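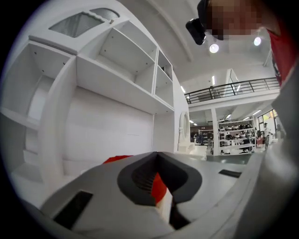 White cabinet and shelf unit – doors won't line up after moving it

Arvo Kiiskinen
Posted 12/30/25 in Furniture and Storage

I have a big white cabinet with shelving that I bought used. It's sold under the name Suswood, no model number that I can find. We moved it from one bedroom to another in December, pushed it across the floor in one piece, and now the two doors don't meet evenly. The left one sits lower than the right by a quarter inch at the top and they rub when I close them. It was fine in the old room.

I already tightened every screw I could reach on the hinges. That changed nothing. The hinges are the hidden cup kind with two screws on the arm and I don't know which one does what. The shelves are also a little loose on their pins now, and one pin hole is worn out so the pin drops when I put books on that shelf.

Can the doors be fixed without taking the whole thing apart? The old room had wood flooring and the new one has carpet, if that matters. I'd also like to know what to do about the pin hole. I have a drill, a level and the usual screwdrivers.

Venla Mustonen
Member, 283 replies

Carpet matters a lot. Leave the hinges alone for now and check the cabinet itself first. Most carpet has a tack strip along the wall, so the back edge of the cabinet ends up higher than the front and the box twists a little. When the box twists, the doors go out of line even though nothing is wrong with the hinges.

Empty the lower shelves. Put the level on the bottom panel, side to side and then front to back. Slide thin plastic shims under the low corner until it reads level both ways. Then measure the door opening corner to corner in both directions. The two numbers should match. If they don't, the back panel has probably shifted when you pushed the cabinet. Look behind it for nails or staples that have pulled out, square the box up and nail the panel back down with small nails every 7 inches or so.

If the doors are still off after that, go to the hinges. On most cup hinges the screw nearest the door moves it left and right. The one farther back moves it in and out. Up and down is done at the plate that is screwed to the cabinet side – loosen those screws half a turn on all the hinges of one door, have someone lift the door, and tighten them again. Some plates have a separate screw for height.

For the worn pin hole, fill it with wood glue and a piece of dowel, let it dry overnight, cut it flush and drill a new hole the size of your pins. Drill from the inside and put tape on the bit so you don't go through.

Once it's level, screw it to a stud. A tall unit on carpet can tip.

cornerlot2000
Member, 12 replies

Had the same thing with a wardrobe. I folded up cardboard and put it under one corner and the doors closed again. Has held for two winters. Didn't touch the hinges.

Arvo Kiiskinen

Back left corner was high, like Venla said. I put two shims under the front right and the rubbing stopped. There is still a small gap at the top but I can live with it until I get the plate screws loose, one of them is stripped. Dowel is glued and drying.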